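料箱边上的规矩

周三上午，Drestavden的培训室。投影还没亮，白板上先写了三个数：40、44、163。

40是这套作业规程的条数。44是去年11月内部审查查出来的偏差。163是签过字的操作员。Chutima Kaewkla写完把笔一扔，说先看第三个，再看第二个，自己想。

底下没人吭声。

规程是Drestavden和Zorkent两家一起起草的，管的是机械臂从料箱里抓杂件这一类活。抓杂件，听着简单。软的、硬的、圆的、透明的，混在一个箱子里，夹爪每次伸进去都不太一样。焊接、码垛那套老规矩套不上来，工件不在固定位置，节拍也不固定。人总想伸手帮一把，麻烦就出在这儿。

第一条就是手。机械臂使能的时候，手不过箱沿。掉了东西也不捡，卡住了也不捡。先停，确认停了，再进。写出来一行字，44处偏差里有相当一部分栽在这一行上。有人按了暂停就伸手，可暂停不等于安全停止，程序一恢复，臂就走。Kaewkla在这儿讲了快二十分钟，比计划多出一倍。

第七条，箱子要固定。夹具夹住箱沿，桌面上贴定位标记，开工前对一遍。箱子偏了，相机标定就跟着废，夹爪可能直接撞壁。对标记这事很多人嫌烦，一天下来少说要弯腰十几次。规程没让步，挪过箱子就得对，换班也得对，并且要在表上签字。

第十二条，示教器。不用时放哪里，线怎么走，谁拿着谁负责。两台示教器同时在场，必须标清楚哪台管哪条臂。急停按钮朝上，不许压东西，不许扣过来放。这条争得最凶，Zorkent那边要求一律上挂架，Drestavden的现场说挂架离工位太远，真出事跑两步都嫌多。最后写成：操作者一臂之内，且不在机器人行程里。措词改了五稿，到现在还有人觉得含糊。

线缆单独成章。随臂走的电缆留多大的环、多久查一次外皮、扎带扎在什么位置，都有。查线不拆线，拆线要断电，断电要挂牌。挂牌的人和摘牌的人是同一个人，中途下班也得回来摘。听着不近人情，条文就这么写的。

测试物的选法占了六条。不能全用方块，全用方块等于没测。要有反光的，要有透明的，要有形状说不清的。每轮开始前按表投放，位置随机，但不许为了好看把东西摆正。玻璃类尽量不用，用了就要戴护目镜，箱底碎屑每班清一次。 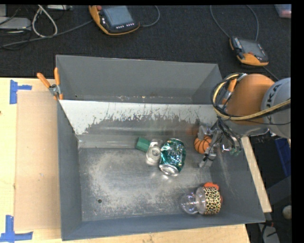 Enriquez来信，对测试物这几条不以为然：表列得太死，操作员就会只练表上的东西，换一批货立刻露馅；应当每月换掉三成，而且换什么不提前通知。信写得不短，末尾还追问了一句，规程里"异常物体"到底由谁来认定，班长还是系统。

这个问题起草组答得不算痛快。目前的写法是系统报、班长判，判不了就停。可是班长手上同时盯着几个工位，停下来就是产量，产量就有人来问。Kaewkla的态度是宁可停，停机记录不进个人考核，这一点她坚持写进了附录。附录有没有约束力，两家的法务还在扯。

速度也吵过。人在围栏外和人在围栏里，两套上限，中间怎么切换？原稿靠操作员自己拨开关，审查时直接打了回来。现在改成扫描仪触发，人进区自动降速，离开之后要手动复位，不许自动恢复。Sustcombe试点线上装了这一套，头两周误触发多得让人上火，拖把推过去停一次，纸箱影子晃一下又停一次。后来调了区域边界，安静了些。

误触发多，人就想屏蔽它。所以紧跟着有第二十三条：任何屏蔽都要两个人签字，时限一个班次，过时自动失效。有人问夜班就一个人怎么办。答，那就不屏蔽。

记录这块，规程要求每3,000次抓取做一次夹爪检查。指尖垫磨损、关节间隙、紧固件、走线，四项，逐项打勾，不许一笔勾到底。检查没做完，计数器不清零，系统不派活。现场最初的反应是太密，试行一段之后抱怨少了，至于是习惯了还是真觉得有用，没人问过。

还有些地方没写好。比如多臂共用一个箱子，现在只有半页。比如外来人员参观，黄线画在哪，条文说"适当距离"，适当是多少？Kaewkla承认这俩字是赶稿赶出来的，下一版换成具体数字。再比如掉到地上的物件，算不算这一轮，能不能捡回去接着用，三个班三种做法，数据混在一块儿根本没法比。

培训到中午散场。签到表传了一圈回来，少两个名字，又传一遍。下午的内容是实操，先考停机，再考对标记，考不过的不碰示教器，改天重来。

下一版规程的征求意见到月底截至，条文和意见表都在培训室门口的架子上，自己拿。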